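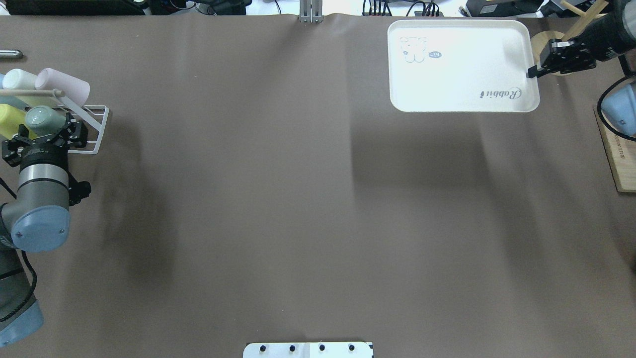 June 9, 2023
Entered by: Kanchan Ahuja

Two-arm cell, cup and tray station – maintenance entry

Work order 3831 was opened after the left arm began to stop short at the cup rack. The wrist cable was found to be pulling tight at full reach. It was rerouted along the outside of the arm with more slack, and the gripper mounting screws were checked and tightened.

The rack position was taught again with a cup held in the left gripper. The right arm was taught at the rim of the tray. Speed remains limited to 50 percent until the new cable path has been accepted.

Colleagues are reminded that the pendants are to stay on the white desk, with the emergency stop within reach of the person holding the hand controller. Cables on the desk are to be kept clear of the keyboard.
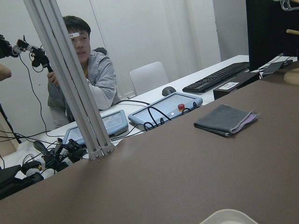 Open items

Work order 3868: replacement cable clips, ordered from Covton in January and still not received. The left wrist is to be inspected again after 2 shifts – results to be entered on the next page.

Contact: Zandeo Cell Maintenance | © Zandeo | Back to top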